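Bomum Bench: gripper and camera comparison for PC board assembly

README for the data release, revision of September

Summary

Bomum Bench is a set of recorded trials in which a two-arm cell handles computer parts: memory modules, expansion cards and processors. It was made to compare two parallel grippers and two camera placements on the same tasks, with the same controller and the same operator interface. The release holds 71 episodes. It is small and meant for bench comparison. We do not recommend training a policy on it alone.

Hardware under test

Gripper A (Jirholm): parallel, hard fingertips, 40 N nominal grip force.
Gripper B (Yammine): parallel, same finger geometry, thin compliant pad on each tip, 40 N nominal grip force.
Controller: Ukis, stock firmware, impedance mode during insertion and position mode everywhere else.
Cameras: one fixed view of the workspace, one small camera at the wrist. Both record at 60 frames per second.

The gripper label is stored per episode in the field gripper_id. Do not try to infer it from the images. The pads are thin and hard to make out at the stored resolution.

Workspace

All episodes use an open tower case lying on its side on a slatted aluminum table, with a gray parts tray to the left of it in the fixed view. The case position was taped once and not moved between gripper changes. Tray position drifted by a few millimeters over the course of recording, so the tray pose is logged at the start of each episode in tray_pose.

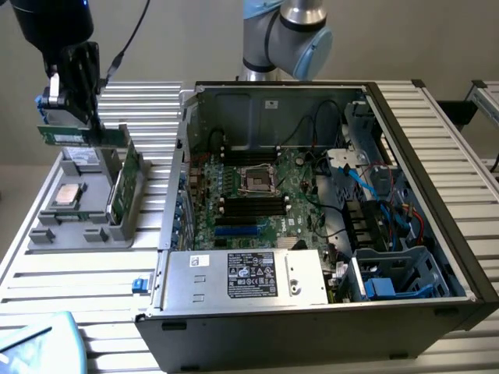 Fixed view: RAM module held over the parts tray, CPU socket open, second arm behind the case.

Tasks

ram_pick: take a module out of the tray and lift it clear.
ram_seat: place a module in a DIMM slot and press until both latches close.
card_pick: take an expansion card from its upright slot in the tray.
cpu_pick: lift a processor from its recess by the edges.

There is no cpu_place task. We tried it with both grippers and stopped after 10 attempts because of the risk to the socket pins. Those attempts are not part of the release.

Camera notes

The fixed camera is good enough for coarse positioning and for judging whether a module is over the right slot. It does not resolve latch state well, and the arm often blocks the far row of slots. Operators relied on the wrist view for the last stretch of every pick.

The wrist camera has its own problems. Bare aluminum in the background produces washed-out patches, and auto exposure reacts to them when the arm turns. Exposure was left on auto for both grippers so that the comparison stays fair — locking it would probably help anyone repeating this. The fingers also take up the bottom of the view and can hide the lower end of a thin part.

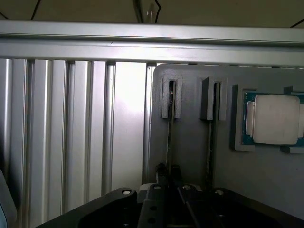

Depth is the main thing missing. A module seen edge-on is a dark strip a few pixels wide, and operators judged its distance by the position of the fingertips. Stereo at the wrist was considered and dropped for weight.

Findings so far

Gripper B needed fewer regrasps on ram_pick. The pad tolerates a small yaw error that makes the hard tips of gripper A slide along the module. On ram_seat the order reverses: the pad gives under load, the module tilts, and one latch closes before the other. For cpu_pick we saw no difference worth reporting.

Changing the camera view shown to the operator had a larger effect on completion time than changing the gripper. Episodes run with the fixed view only are marked view_mode = fixed and should be analyzed separately.

File layout

episodes/ — one folder per episode, with both video streams, joint states and gripper width
calib/ — camera intrinsics and hand-eye transforms, one file per gripper
labels.csv — task, gripper_id, view_mode, success flag, regrasp count

Known issues

Gripper width is logged as commanded, not measured, for gripper A.
The wrist stream lags joint states by around 40 ms. Timestamps are uncorrected.
The success flag for ram_seat was set by hand after checking the latches.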